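Home | News | Products | Service | Contact

Predictive Maintenance for Coating Lines

Quartey has added vibration sensors to its Hetport line, and the Vosiddale plant is the first to run them. Each pump gets 2 sensors – one at the motor, one at the bearing.

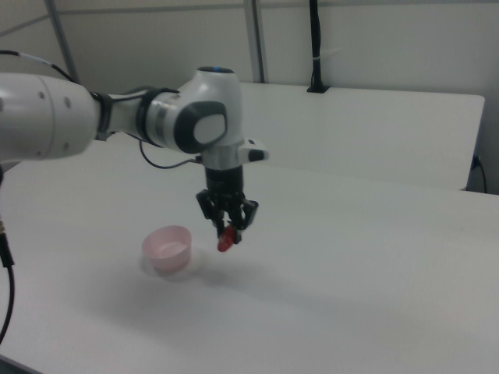
Arm with black gripper over the worktable

Readings go to the Brokilico dashboard, which flags any pump past 3000 hours without a seal check.

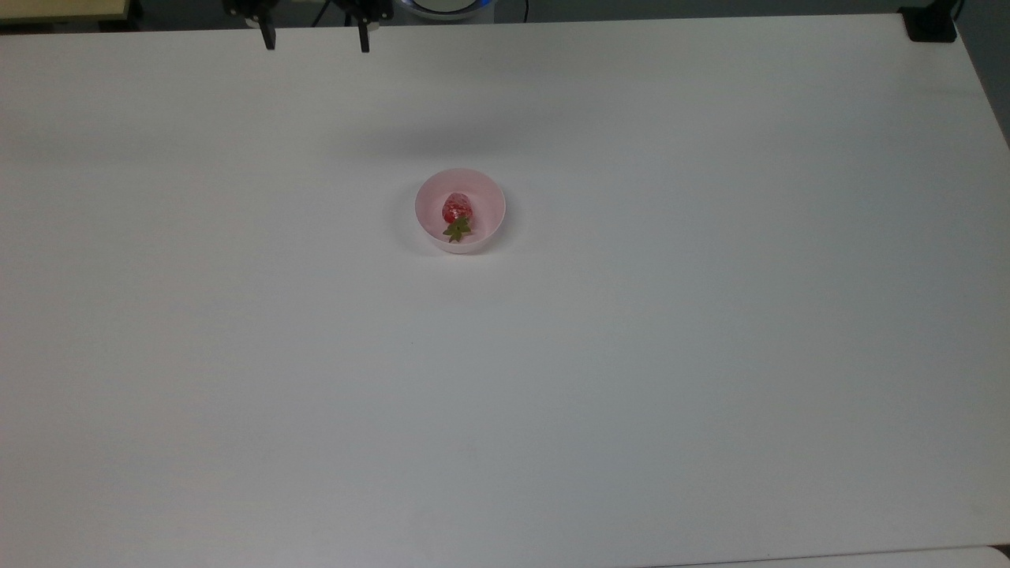 Can older pumps be fitted?
Any pump with a flat housing will take the bracket.

Kits are $49 per pump through the end of April.

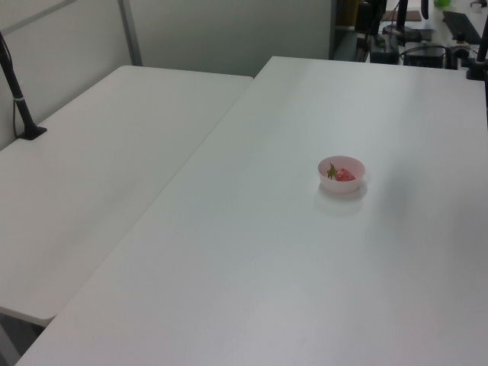

Rosalba Sartori writes: We check seals at 1000 hours. Can the alert be set lower?

Contact us | © Quartey | Back to top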